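3. Collecting demonstrations on the kitchen table task

The policy described in Section 2 learns only from what it is shown. The quality of the examples therefore matters more to the result than any single choice in the network, and this section sets out how they were gathered. All recordings were made on one white table with a single arm carrying a two-finger gripper. Plates, bowls, toy foods and a ketchup bottle were placed on the table, and the layout was changed between episodes. 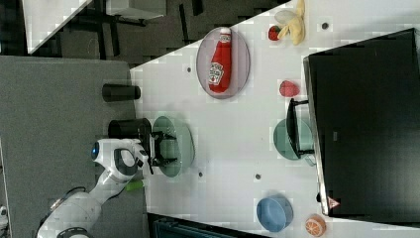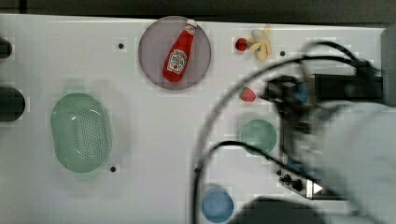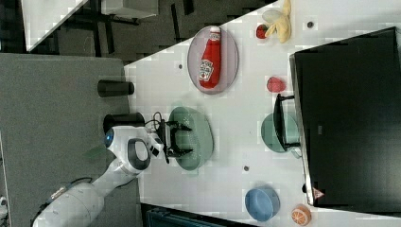
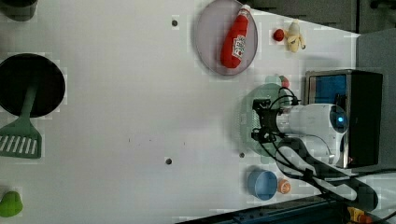 Figure 3. Moments from data collection on the kitchen table task. In all four views the ketchup bottle lies on a plate. The second view shows the arm blurred by motion; the fourth includes a black frying pan and a green slotted spatula.

3.1 Procedure

Demonstrations were recorded in Mavent, the logging tool used throughout the project. Each episode began with a short written instruction naming one object and one place to put it. The operator guided the arm through the full motion and closed the episode with a key press. An episode was kept if the named object came to rest at the named place and no other object was moved by more than the width of the gripper. Operators were told not to repeat a failed grasp more than twice. Episodes with one failed grasp followed by a good one were kept and marked, as they proved useful for teaching recovery.

In total, 279 episodes were recorded. Of these, 201 passed review and form the training set, which we call Ojo. A further 17 were set aside for testing before any training took place. The remainder were dropped, most of them for late key presses or for gaps in the joint log.

3.2 Layout changes

We used 24 written layouts. A layout states which objects are on the table and the general area in which each should stand, but it does not fix exact positions or angles. Operators were free to turn a plate or shift a bowl between episodes. This was a deliberate choice: an earlier set, gathered under the name Flunance, had used taped outlines, and the policy trained on it failed when a plate was moved by a hand's width.

Plates were the hardest class. They are low and wide, and a plate can be grasped only at the rim, so that a small error in height leads to a missed grasp. Toy fruit was easier, although the smaller pieces tended to roll when touched. The bottle was treated as a separate class, with its direction noted at the start of each episode.

3.3 Review and labeling

Przemysław Domański reviewed every episode at half speed and marked three times: first contact, lift, and release. Where first contact was hidden by the arm in one view, the time was taken from another. Frames with strong motion blur were not removed. An arm in normal use will produce such frames - often in the fastest part of the reach - and a policy that has never met them tends to hesitate at that point.

The written instructions were checked against the recordings in a second pass. Where an operator had used two names for the same item, such as "dish" and "plate", both were kept. Spelling errors were corrected. The corrected text and the three marked times were then stored with each episode and passed to the training step in Section 4.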